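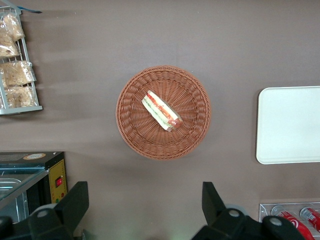 Packed lunch vs. buying lunch, where did you all land?
Board: Everyday Money

tamorau_jo
Started a new job in April and the lunch thing is killing me. There's a deli counter downstairs and I've been going pretty much every day. I added up my card statement last night and since I started I've spent 671 on sandwiches, chips and drinks. On lunch! I could have fixed my car window. So I want to start packing but I get bored fast and I hate soggy bread. What do you do? Also is a vending-type setup at work any cheaper, or is that a trap?

brinefan25
Packer for years here. For soggy bread, put the wet stuff in the middle. Cheese or meat against the bread on both sides, lettuce next, tomato dead center. Wrap it tight in plastic and it'll hold till noon easy. I make 3 at a time on a night when I'm already cooking and I'm done thinking about it for half the week.

Dunmore Kate
Three at a time?? By the third one that lettuce has got to be slime. I pack mine fresh every morning, takes maybe five minutes, and I'd rather lose the sleep.

brinefan25
Depends on the lettuce. Iceberg or romaine, dry it really well first, like actual paper towel dry. Spring mix yes, slime, you're right about that one.

Rizwan Mughal
I'm going to be the grump and say buying isn't always dumb. My wife and I tracked it for a couple months (she runs a little catering thing, Jadoon, so she's serious about food cost) and my homemade lunches were not as cheap as I thought. I was buying good ham, the fancy rolls, a bag of greens I threw half of away. The savings only got real once I stopped shopping like every lunch was a picnic.

tamorau_jo
Ha, okay, that is exactly what I'd do. I already had a nice mustard in my cart.

Dunmore Kate
Keep the mustard. Mustard is cheap per sandwich, a jar lasts forever. It's the drinks that get you. A soda a day from a counter adds up way faster than the bread does.

oldpete_400
Seconding the drinks thing. We had a snack table at my last place and I swear I never once walked by it without picking up a Coke. I quit bringing cash and that fixed it until they started taking cards, lol.
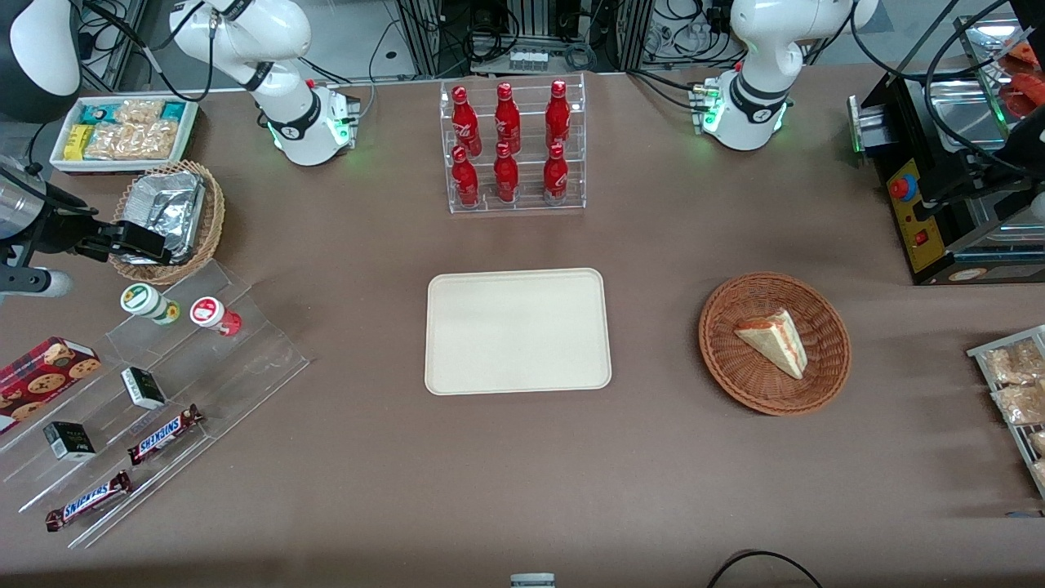

Snacks and Cokes on the table

tamorau_jo
Yeah, a row of red bottles at eye level and I'm toast. I don't even like soda that much!

brinefan25
Buy the big pack at the grocery store, keep a few in your desk, done. Or a water bottle if you're a better person than me.

Rizwan Mughal
Warm soda in a desk drawer is a crime.

brinefan25
It's a perfectly good drink, Rizwan.

Sivo_mom
Coming at this with kids' lunches in mind, but what saved us was leftovers. I don't make "lunch" at all anymore. Dinner gets scooped into a Brotau container before anyone sits down, otherwise the teenagers eat it. Sandwiches are for when dinner was a flop. My husband complained for around a week and then he stopped.

Dunmore Kate
Does your work have a microwave that isn't disgusting? Mine smells like fish from another decade, so leftovers are out for me.

Sivo_mom
Cold pasta, cold chicken, cold rice salad. You get used to it.

Dunmore Kate
I do not think I will get used to cold rice.

tamorau_jo
Okay so my plan: sandwiches for the first half of the week, leftovers after that, and the deli once a week as a treat. Does once a week defeat the point?

Rizwan Mughal
No, leave it in. I cut it out completely one time and was back to buying every day inside a month.

brinefan25
Same. Keep the deli day. And dry your lettuce.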